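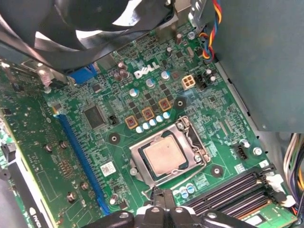
*Inside the tower, Dell board, fan top left.*

**Ticket: office PC drops the shared drive every afternoon**
**Opened:** Jul 9, 2013
**Status:** still open (sort of)

Hi Vesna, you asked me to write down everything I've tried so you don't have to ask me the same questions twice, so here goes. Sorry in advance, I ramble.

The short version is that the front office computer loses the S: drive some time after lunch. Truson (the booking program) then throws up "cannot locate data folder" and freezes, and whoever is on the desk has to restart the whole thing with a customer standing there. It's been happening since February but it used to be maybe once a fortnight and now it's pretty much daily.

**What I checked first**

Network cable. Swapped it for the spare from the cupboard, no difference. Swapped the wall port too, over to the one behind the printer. Still dropped out that arvo.

Then I thought it was the computer going to sleep, so I turned off all the power saving stuff in Control Panel. I also found the tick box on the network card, the one that says "allow the computer to turn off this device to save power", and unticked it. I was very pleased with myself for about 36 hours! Then it dropped out again, right in the middle of the school holiday bookings.

**The bit where I rang people**

Rimeck support had me on hold for ages and then told me it's a Windows problem. They did get me to run a ping to the server while it was working, and I copied down the result: 1,000 sent, none lost. So the line itself seems fine when it's behaving. They want me to run the same thing *while it's broken*, which is fair enough, but I have to be at the desk at the right moment and I'm usually out the back.

Dervishi (the lot who did our cabling) said they'd come out for a call-out fee of $200 before they've even looked at anything. I said I'd get back to them.

**Mapping the drive again**

I deleted S: and mapped it again using the server name, \\Grukbridge\shared, with "reconnect at logon" ticked. Worked all day, dropped the next day. Then I did it with the IP address in place of the name, and here's the interesting part: when S: went missing yesterday at ten past two, I could still open the folder by typing the IP address into Explorer. The name wouldn't work at all. I tried it three times. The laptop in the kitchen could open it by name at the same moment, no dramas.

So is that a DNS thing? I've read enough forum posts to be dangerous but not enough to be useful.

**Other things you might want**

- Windows 7 Pro, all updates done as of this morning
- antivirus turned off for one afternoon as a test, still dropped out
- Event Viewer has over 3,000 warnings in it and I don't know which ones matter. There's a lot of "name resolution timed out" clustered after 2 pm
- the backup on the server used to run overnight but I think someone changed it to run in the afternoon?? Can you see that from your end?

**Where I'm up to**

For now the desk has a shortcut to the IP address and a sticky note telling people to use that if S: vanishes. It doesn't help Truson though, that's hard-set to S: and I can't find where to change it.

Can you please have a look at the DNS settings and the backup time? I'm in until four most days. If you want to dial in, ring the desk first so we can finish whatever booking is on the screen.

Oh, and the clock on that computer is six minutes slow. I keep fixing it and it keeps going back.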